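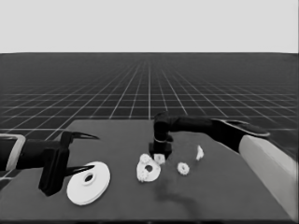
4. Setting up the gear cell in the simulator

Load the Pundport scene and wait for both arms to settle. I start with the left gripper wide open by the disc and the right one pointing down - saves me a lot of fiddling later!

4.1 Open the gripper view and check the gears.

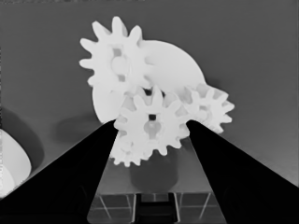
Fig. 8. Gears between the fingertips, gripper view.

4.2 Set the approach speed to 15 percent. Muthoni Mugo likes it faster, but I'd get a few clean runs in first.

4.3 Lower the right gripper in small steps, and keep the left arm parked while you do it.

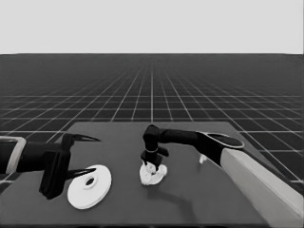 Caution: don't close the fingers while the right arm is still moving. You'll get contact error 224 and have to reload the scene (ask me how I know).

4.4 Close the right gripper and wait 2 seconds.

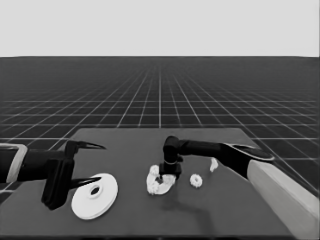
4.5 Save the pose under your own name. Mine are all in the Koech folder, so copy from there if you get stuck.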